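Bunting Benchtop Owner's Guide
Section 4: Oiling and caring for the timber top
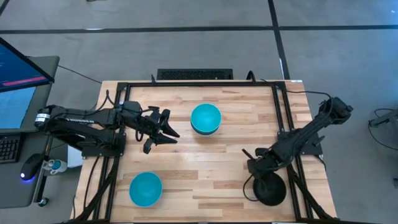
Page last changed: 2018-06-19

Oil the top before first use, then again whenever water stops beading on the surface. In most kitchens this means every few months. Tops near a north-facing window dry out sooner.

You will need Bekis bench oil, 240-grit sandpaper, two lint-free cloths and a pair of gloves. A 200 mL tin covers a standard top with one coat.

1. Clear the top and wipe it with warm water and a little dish soap. Do not flood the joins.
2. Leave it to dry overnight.
3. Sand lightly along the grain. Do not sand across the planks, as the scratches will show once the oil goes on.
4. Vacuum the dust, then wipe with a barely damp cloth.
5. Pour a small amount of oil onto a cloth and work it in along the grain. Do the ends and the underside of any overhang as well.
6. Wait 60 minutes, then wipe off whatever has not soaked in. Oil left standing goes tacky.
7. Repeat steps 5 and 6 the next day. New tops need a third coat.

Keep the top dry for 9 hours after the last coat.

CAUTION: Oily cloths can catch fire on their own. Soak them in water and lay them flat outside to dry before putting them in the bin.

CAUTION: Do not use vinegar, bleach or scouring powder on oiled timber.

Note: Some colour difference between planks is normal and will even out a little with age. It is not covered as a fault.

Marks and stains
Rub white rings with a little oil on a soft cloth. For black marks around taps, sand the area back to clean timber and re-oil, then check the silicone for leaks. Burns deeper than the surface should be looked at by a joiner.

Replacement oil is sold at the Zullcombe and Gutport showrooms. Ask for part 422.

Section 5 covers fitting the top to existing cupboards.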